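**Vacancy notice: Replenishment Assistants, household and cleaning section (part-time)**

Noonan Household Stores, Tinbridge branch
Notice issued 9/25/21

Applications are invited for the post of Replenishment Assistant at the Tinbridge branch of Noonan Household Stores. There are 2 posts. Both are permanent, at 18 hours a week, and both are based in the household and cleaning section on the ground floor. The successful applicants will report to the Section Supervisor and will work alongside the existing early team.

The Tinbridge branch serves the town and the villages on the Rallerholm side of the river. It carries cleaning products, laundry goods, paper goods, kitchen storage and a small range of imported household lines, supplied through the Kusik depot. The cleaning section was extended in the spring and now has additional bays for bathroom and toilet products, which sell steadily throughout the year and need attention on every shift.

**Purpose of the post**

The Replenishment Assistant keeps the shelves full, clean and correctly priced, so that customers can find what they came for and reach it safely. Most of the work is done by hand, at the shelf, before opening and during the first part of trading.

**Main duties**

- Bringing stock from the delivery bay to the section and filling shelves according to the current layout plan.
- Drawing bottles and packs forward to the shelf edge at the start of each shift, with the printed front facing the customer.
- Rotating stock, older deliveries to the front.
- Checking caps and nozzles on liquid products and removing any container that is leaking or has been opened.
- Changing shelf-edge labels when new prices are issued, and reporting any label that does not match the till.
- Returning stray items to their proper place.
- Wiping down shelf boards and rails.
- Flattening cardboard and taking it to the baler point (assistants do not operate the baler until trained).
- Answering customers' questions politely and, where necessary, passing them to a supervisor.

Toilet and bathroom cleaners form a large share of the work. The smaller bottles stand close together in rows and in several scents and colours, and customers often pick up two or three before choosing. A bottle put back in the wrong row hides the one behind it and leads to complaints at the till when the price is not as expected. Applicants should be prepared to handle a great many similar containers with care and to notice when one has strayed. 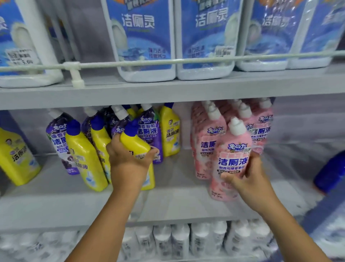

Staff already in the section asked that applicants be told plainly how much of the shift is spent with the arms out in front of the body, reaching into the shelf and easing bottles forward; they said that the large jugs are easier on the fingers than the small bottles but a good deal harder on the shoulders, and that anyone who has only worked on a till should ask to try a bay before accepting. They also asked for it to be mentioned that scented products are noticeable at the start and that most of them stopped noticing within a fortnight.

The branch accepts these remarks. A trial period at the shelf is included in the selection process, as set out below.

**Hours and pattern of work**

The 18 hours are worked over four mornings, starting at six. The rota is issued a fortnight in advance. Assistants may be asked to cover additional hours in January, when the annual stock count takes place and the layout of the section is revised. Additional hours are voluntary and are paid at the normal rate up to full-time hours.

A paid break is given on each shift. Tea, coffee and a microwave are available in the staff room on the first floor. There is a lift.

**Person specification**

Essential:

- Ability to lift and carry boxes repeatedly, with a trolley provided for anything over short distances.
- Ability to bend, kneel and reach for extended periods. Steps are provided for the upper shelves.
- Careful and steady handling of liquids in plastic containers.
- Ability to compare product codes and prices accurately.
- Punctuality. The delivery is received at the start of the shift and cannot be held.
- Willingness to follow written safety instructions.

Desirable:

- Previous work in a shop, stockroom or warehouse.
- Some familiarity with cleaning products, whether from domestic, hotel or care work.
- Ability to read Chinese. A number of lines in the section have labels printed in Chinese, and an assistant who can read them would be of help to colleagues and customers alike. This is not a requirement of the post and applicants without it will not be placed at a disadvantage. Product codes are used for all stock work.

No formal qualifications are required.

Applicants who have a skin condition, asthma or a sensitivity to fragrance are asked to say so at interview stage, in confidence, in order that suitable arrangements can be discussed. Information given for this purpose will not form part of the scoring.

**Safety and training**

All new assistants attend an induction on their first morning. It covers manual handling, the use of steps, fire procedure and the safe handling of cleaning products. Particular attention is given to spillages. Acid-based and bleach-based products must never be mopped up together or placed in the same waste container, and assistants are shown how to check a product's safety sheet before dealing with a leak. The sheets are kept in a folder at the section desk - in English for every line stocked, including imported lines.

Gloves, an apron and a tabard are supplied. Assistants provide their own closed, flat shoes with a non-slip sole; a contribution of £30 towards these is paid with the first month's wages on production of a receipt.

Each new assistant is paired with an experienced colleague for the first two weeks and will not be asked to work a bay alone during that time.

**Pay and benefits**

The hourly rate is stated in the information pack and is reviewed every January. Holiday is given in proportion to hours worked. Staff receive a discount on all goods sold in the branch after completing the probationary period of three months, and may join the company pension scheme from the first day of service. Parking behind the building is limited and is allocated to those starting before seven.

**How to apply**

Application forms may be collected from the customer service desk at the Tinbridge branch or requested by post. Curriculum vitae may be attached but will not be accepted in place of the form. Applicants are asked to complete all sections and, in the final section, to write no more than 200 words on why they are interested in the work and what experience, paid or unpaid, they would bring to it. Keeping a household store cupboard in order is a perfectly acceptable answer.

Forms should be returned in a sealed envelope marked "Replenishment - Household", either to the customer service desk or to the Branch Office, Noonan Household Stores, Tinbridge. Applications received after the closing date printed on the form will be kept on file for six months and considered for later vacancies, unless the applicant asks otherwise.

**Selection**

Shortlisted applicants will be invited to a short interview with the Section Supervisor and a member of the Branch Office. The interview is followed by a paid practical session at the shelf, during which applicants will be asked to:

- fill and face up a short run of the cleaning section from a mixed box;
- find and remove misplaced items;
- match a set of shelf labels to the goods above them.

Speed is not assessed. The panel will look for care with the containers, attention to labels and a tidy finish. Applicants may ask questions at any point and may use the steps if they wish.

Applicants who need an adjustment to the interview or the practical session - for example a seat, a later start or large-print labels - should state this on the form. Travel costs within the Tinbridge and Rallerholm bus area will be refunded against a ticket.

All applicants will be informed of the outcome in writing. References are taken up only after a conditional offer has been made, and an offer is subject to proof of the right to work in the United Kingdom.

**Equal opportunities**

Noonan Household Stores considers all applications on merit and welcomes applicants of any age and background, including those returning to work after a break. The monitoring form enclosed with the application form is optional, is separated on receipt and is not seen by the panel.

**Further information**

Enquiries about the duties of the post may be made in person at the section desk on any trading morning between nine and eleven. Enquiries about pay, pension or the application process should be addressed to the Branch Office. Vacancies at the Kusik depot are advertised separately and cannot be discussed at the branch.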